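Berodcombe Neighbours - Home and Kitchen

Ring marks on a marble worktop: polish, poultice or learn to love them?

Posted by Benedita Patrício, May 2024

We moved into a house in Clustgate in April and inherited, along with a shed full of other people's paint, a dark marble worktop. The estate agent stroked it during the viewing. I should have taken that as a warning.

Within a fortnight it had acquired two pale rings next to the kettle and a dull patch where my brother-in-law cut up limes without a board. He says it was like that before. It was not like that before. If I catch it in low sun from the window, I can see every drink anyone has had since we got the keys.

So far I have tried washing-up liquid (nothing), bicarbonate of soda mixed to a paste and left overnight under cling film (nothing, plus bicarbonate in the toaster) and a stern talk with the household about coasters. A man who came to look at it quoted me £230 to polish the lot and was very gloomy about the limes.

Is there anything sensible I can do myself before I hand over the money? And do I need to seal it, or is that something people sell you? The rings feel very slightly rough if I run a fingernail over them.

falcao_joinery

The fingernail is your answer. If you can feel it, it's an etch and not a stain. Marble is mostly calcium carbonate, and anything acid - lime, wine, vinegar, tomato, half the bathroom sprays in the supermarket - eats a tiny bit of the polish away. Poultices pull coloured muck out of the stone. They do nothing for an etch, as there is nothing in there to pull out, so your bicarbonate was never going to work and I'm sorry about the toaster.

For light etching you want a marble polishing powder. Test it somewhere you don't care about, behind the bread bin for instance. Wet the patch, sprinkle a little powder on, rub with a damp felt pad or a folded cotton cloth for a minute or two, wipe off, rinse, dry, look at it from low down. Do it again if it has improved but not enough. If it hasn't improved at all after three goes, stop, because you're only tiring your arm. Deeper ones need diamond pads, and on a dark stone that's where amateurs get into trouble, as you end up with one beautifully shiny saucer in the middle of a worktop that isn't.

Check that it is polished and not honed before you start. If the whole thing has always been a soft matt finish, the powder will give you shiny blotches and you will like those even less. 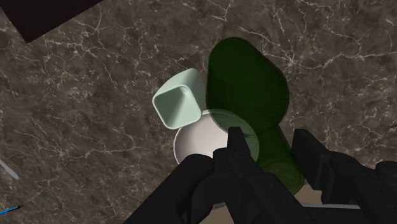

Dark marble with pale veining, and a square mint-green cup.

On sealing: worth doing, but know what you're buying. A sealer slows down oil and coffee soaking in. It does not stop acid, whatever it says on the bottle. Drip some water on a clean bit and leave it for ten minutes. If the stone goes darker underneath, it wants sealing. If the water sits there in a bead, leave it alone and spend the money on coasters.

Falcão

Mrs P of Brikar Lane

Ours has been down nine years and I gave up in the first. I was told marble "develops a patina", meaning it gets marked and you've paid too much to complain. Ours has the ghost of every Christmas on it and visitors think it's part of the veining. A big chopping board over the worst of it works wonders.

Don't use vinegar. My husband read that vinegar cleans everything. It does not clean that.

toastrack100

just get laminate, had mine 20 years, looks the same as the day it went in (horrible)

Benedita Patrício

Thank you all. It is polished, I checked with a torch, and the water test left a dark patch you could have drawn round. Powder ordered, to be tried behind the bread bin first. My brother-in-law has been bought a board of his own and told where it lives. Will the sealer need to wait until the polishing is finished, or can I do the good end now?

falcao_joinery

Polish first, let it dry out properly for a day or so, then seal the whole lot in one go.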